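Histora Listings Workshop - Notebook
Home | Entries | Cities | Guides | Log in
Filed under: App trials, local recommendations
April - entered by Jolanta Mazurek

Second round of the Hinine trial, Mellamden area only. The purpose of this entry is to record how the recommendation list behaves when a user has no history, and to note what must be settled before the list is opened to a second town.
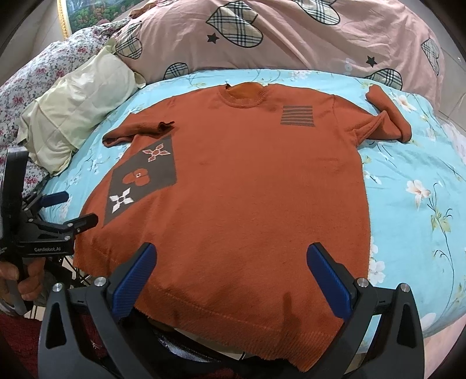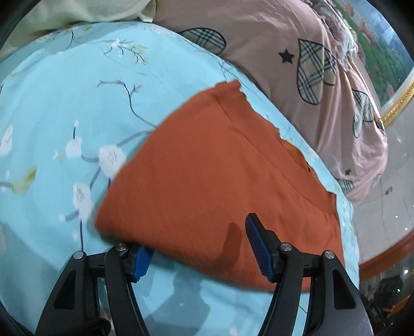 The Mellamden set now holds 232 places. Restaurants and cafes make up most of it. Nightclubs are thin, and 29 entries still lack opening hours. Bogumił Czarnecka has been asked to supply these from the owners directly, as hours copied from old directories caused complaints in the first round.

A new account was opened at 9:40 a.m. and the search "dinner near station" was run with the default radius. The service returned 30 places, the most the page allows. The order was reasonable for the first screen. Further down, two bakeries that close at midday were ranked above a full restaurant. Witold Kozłowski believes the ranking reads the number of comments and ignores the time of the search. This has not been confirmed.

The same search was repeated after rating six places. The list changed very little. Tadeusz Lis suggests that ratings may be stored but applied only after the overnight update. To be checked tomorrow before anyone alters the weights.

User comments: 67 were imported from the Bednarek guide with permission. Several refer to menus no longer offered. Wiesława Duda proposes showing the month of each comment beside the text - the field exists in the database but is not displayed. I support this. It should be done before new comments are accepted.

Open points:
- Closed places remain searchable by name. Decide whether to hide or mark them.
- The map pin for the Mellamden market hall is on the wrong side of the river.
- The "Save" button gives no message when the user is signed out.

The second town is on hold until the hours are complete. Witold will rerun the station search with the time filter forced on and enter the results under this heading.

Previous entry | Next entry | All entries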